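Home | Makers | Food | Places | Subscribe

The Long Room at Hastwood

By Kofi Nyarko

Mortimer Bellamy wanted height. White ceiling, long beams, pipes left showing. He rents the room by the month, 600 dollars, and most of it goes on light. Fluorescent tubes, on from 7 a.m. 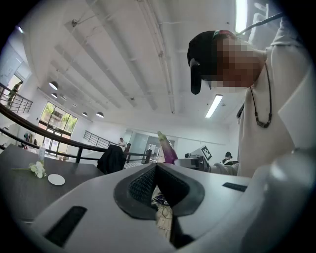
Boxing the pipes in would of cost him 400 more. He never asked twice. "You'd lose the beams," he says, already halfway to the door. Lunch is late, it usualy is.

In June he wants the walls done. Maybe.

Related
Fetholm's last button shop
Asamoah: a kitchen in 2 colors

Comments
tallpaul: Tubes give me a headache. Nice beams tho
R.D.: 600?? where
Jeannie K: We kept our pipes too, dusting is a pain.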